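Lusik -- teleop demos in simulation

Hi, and thanks for looking! I'm Rianne Hoekstra, and Lusik is the set of demonstrations I recorded by driving a simulated arm with a hand controller, one episode at a time, mostly in the evenings in April. If you came from the Wuravetti repo, you're in the right place. The old link there pointed at a folder I've since renamed.

What you get

There are 1000 episodes in the main split and 40 more that I kept back for checking. Each episode is a folder with the wrist camera video, the joint positions, the gripper command (a single number, 0 is closed and 1 is open) and a short text file with the task name. Everything is sampled on the same clock, so you don't have to line anything up yourself -- I did that once for an older set and never want to do it again.

Two people drove the arm, me and my friend Ivar. He's a lot faster than I am and he cuts corners on the approach, so if your policy comes out a bit jerky, try training on my half first! The driver is in the metadata under "operator".

The wrist view

The wrist camera is fixed to the gripper, so the view tips and swings whenever the hand does. I drove from this view alone, with no side camera on my screen, and it took me a good while to stop overshooting.
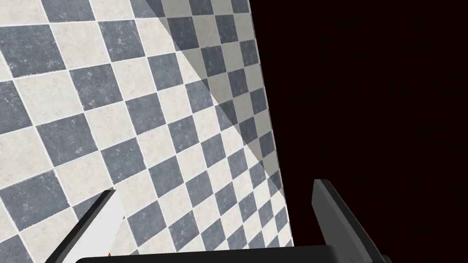 I also left my hesitations in. If I stopped to think for a moment, you'll see the joints sit still and then start up again, and there's a flag called "idle" if you'd like to drop those frames (my loader drops them by default, so turn that off if your frame counts don't match mine).

Loading it

Run load.py with the path to the folder. It reads everything into memory, which was fine on my machine and may not be on yours. Use the --stream option if it chokes. Episodes longer than 3000 steps are left out of the main split and live in a folder called long.

Known problems

The gripper command lags the video by 2 frames in the episodes Ivar recorded first. The fix is in Tejada, my little cleanup script, and I haven't run it over the held-out episodes yet. A few task names have typos too -- please open an issue if you spot one, and tell me the episode number so I can find it.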